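Secondhand Computers: Things People Ask Me

Do you take trade-ins?
Yes! Bring your old tower to the Irlow shop any time after 2 p.m. and I'll make you an offer while you wait.

How much is a basic desktop?
Mine start at $154, and most folks spend under $200 – keyboard included.
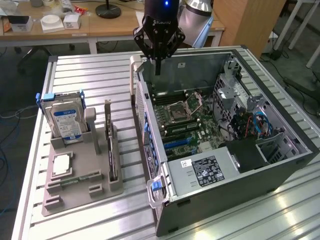
Desktop tower with its side panel off
Luangrath Computers

Can I return it?
Sure, you get 29 days. Just hang on to the receipt, please!

Do you deliver?
Only in Irlow for now, sorry.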